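Piltoder Table Button, red and blue
Sold by Trekorero – Games and Classroom Supplies

Product details

The Piltoder is a large push button for the tabletop. You put it on any flat surface and press the top with a finger, the palm or, as many children prefer, the fist. We sell it mostly for quiz evenings, for board games with a buzzer round, and for speech practice at home.

The body is a short cylinder in navy blue. The cap is red and glossy, a little domed, with a black ring around it. The shape is low and wide, so it does not tip easily when players get excited. 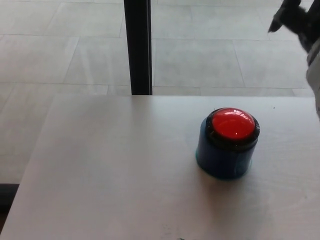

Anca Pop: I bought two of these for my English lessons in September and the pupils like them very much. The sound was too loud for our small room at first, but there is a switch under the base and I put it on low. I would only wish for a longer battery cover screw, mine is difficult to catch with the screwdriver.

Thank you for this remark. The screw is the same in all the colors and we have passed the comment to our supplier, Skaria. Until it is changed, please use a small cross-head screwdriver and press firmly while you turn.

Sound and recording

The button plays one message of up to 15 seconds. To record, hold the small key under the base, speak from a hand's distance and let the key go. The old message is erased when you record again, there is no way to bring it back. Volume has 3 steps: off, low and high.

Batteries

It works with 2 AAA batteries, not included in the box. If the sound becomes slow or scratchy, change both at the same time. 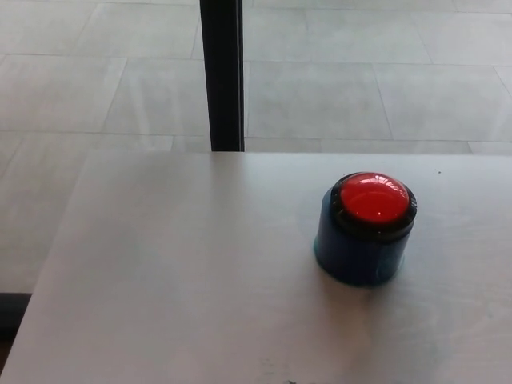 Cleaning is simple. Wipe the cap and the body with a soft cloth, slightly damp, and dry them after. Do not use alcohol on the cap – it makes the shine go dull with time. Please do not put the button under running water, the speaker is not protected.

What is in the box

One button, one instruction leaflet, one set of adhesive pads for the bottom. The pads are useful on smooth tables, where the button can slide if you hit it from the side.

Delivery and returns

Orders leave our Ibarra warehouse in 3 working days. Returns are accepted if the button is clean and the leaflet is in the box. For school orders of more than 15 pieces, write to us before you pay and we will prepare a separate offer.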